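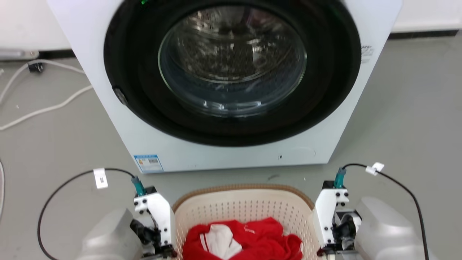 Slide 1. Good afternoon. The subject is structure-borne vibration in timber floors, and how we handled it in the refit of the Gurkum building in Bromport. I'm covering two of the four parts of the job: measurement and isolation. Touran Mousavi takes costs after the break. The source in almost every complaint we logged was a front loader like this one, with a perforated steel drum behind a round glass door. A drum turning with an uneven load is a rotating imbalance, and the floor under it is a spring. Most of the talk follows from that sentence.

Slide 2. The building. 16 flats, timber joists, original boards, a later layer of chipboard on top. Laundry closets were added against the party walls in an earlier conversion. That put the machines near mid-span in 14 of the flats. Mid-span is where the joists deflect most.

(Pause for the floor plan. Point out the two ground-floor flats on concrete.)

Slide 3. Frequencies. Spin speed in rpm divided by 60 gives the forcing frequency in hertz. At 1,200 rpm that is 20 Hz. The floors have a first mode well below that, so the machine passes through resonance on the way up and again on the way down. Residents described this accurately without the vocabulary: "it shakes, then it settles, then it shakes again." Read the quote slowly.

Slide 4. Measurement. Accelerometer on the joist line, a second on the wall plate. One run with an empty drum, one with a fixed unbalanced load. Same load in every flat – a rubber mat, folded and strapped. Do not use towels. They redistribute and the runs can't be compared.

Slide 5. What we tried first. Soft rubber pads under the feet. Pads lower the mounting frequency, and with a light floor the two springs interact. In several flats the peak got worse. Jamshid Rashti's plot is on the left, before and after. Leave it up for a bit, people will want to photograph it.

Slide 6. What we kept. Blocking between joists under the closet, plus a plinth: two layers of board with a paving slab bedded on top, 54 kg in total. Added mass reduces the response, blocking spreads it over more joists. Check the joists for the extra dead load before specifying this. Pakzad did the carpentry.

Slide 7. Limits. Airborne noise is unchanged. Pipe clips touching the studs will bypass all of it – check these first, it's a cheap fix.

If short of time, skip slide 5 and go to the plinth detail.

Likely question: whether the Vuvum mounts would do the same job. We haven't tested them on timber. Jamshid has a set for June.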